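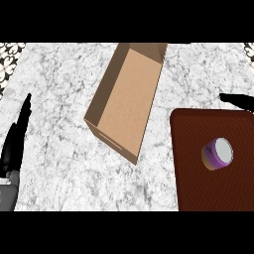 2nd February
By Karabo Visser
Reading time: 3 min

The stone works of Tiedemann opens its doors to visitors two times in the year, and this time I got a place. We were a small group, mostly people who are planning a new kitchen, and one couple who only wanted to see the big saw.

The saw is worth the trip. It cuts a block into slabs very slowly, with a lot of water, and you feel it in the floor before you hear it. Our guide told us that the blade has 32 segments and that one slab can weigh 800 pounds. Then we walked to the polishing line, where I learned that a matte finish takes also several steps. I had always thought it is simply a stone that was polished less.

In the showroom I asked many questions about marble. It stains from lemon and wine, this they said openly, and I liked that. The gray veined one they call Levness was my favorite, but my budget is more for the Sultano, a plain granite. A sample costs 50 dollars and you get the money back if you order.

The coffee was good, the parking was not – I walked from the far end of Grikus Road in the rain. The next open day is in November. You must register by phone, and sturdy shoes are required.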